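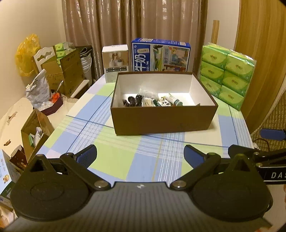 Pre-session check for the hand-held gripper, station 2, Skenulcombe site. This list is filled before every recording block of the Clurik study, in which we compare two ways of demonstrating "put away" tasks to the robot. Please check the objects on the table as well as the tool. The open box with the white interior must have its small items at the bottom, the cotton swabs and the bottle with the green cap included, and the milk carton and the pack of green tissues stay behind it.

Date: 23 July 2025
Block: 11
Last episode before this block: 2066

1. Finger pads, left and right
OK. Both blue pads are clean. The left one was changed after block 9.

2. Pivot screws
OK. All four were tightened by hand – do not use the electric driver, it damages the heads.

3. Opening and closing, full range
OK with comment. Slightly stiff at the last part of closing. Same as in the previous block.

4. Cable at the side bracket
OK. It must not touch the fingers when the tool is turned.

5. Free space on the mounted storage card
OK. Enough for 800 episodes.

6. Tablecloth flat, no folds under the box
OK. With folds, the box slides and the Plolby tracker loses its position for a moment.

7. Walking path behind the operator
Not OK at first check. An extension cord was lying across the floor. Moved to the wall, checked again, now OK.

8. Rest break agreed
OK. The wrist becomes tired before the operator notices it.

General comment: the Ní Chonaill method asks for the same start position of the hand in each episode. In block 10 this was not always followed, and those episodes are kept in a separate folder until the review in August.

Item 3 stays open. Please write the result of the next check under it.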